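June 2018, tincture bench, Feltbridge

Well, the valerian is finally down to the last jar and I'm a little sad about it, because it has been such good company (smell and all!). We put up two batches back in January, one with the Skundon root and one with the Naltier, and I've been going back and forth between them ever since like somebody choosing paint. The Skundon is rounder and sleepier, I think, though I took it after a long day and would have slept on gravel.

Strained and pressed the Naltier this morning, 183 ml into the brown bottles. Log number is 1403, please write it on the lids as well as the sides, the labels slide off when your hands are oily.

Next up is lemon balm for frayed nerves, if the Ghaffari order comes in decent shape. Last time it was mostly stem. 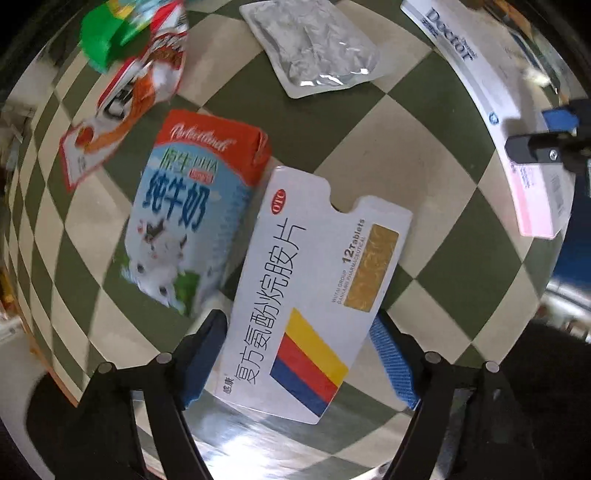

I'd like to try it fresh and dried side by side, same strength, and drink both as tea before we commit any alcohol to it. Muslin is running low, so rinse yours and hang it up.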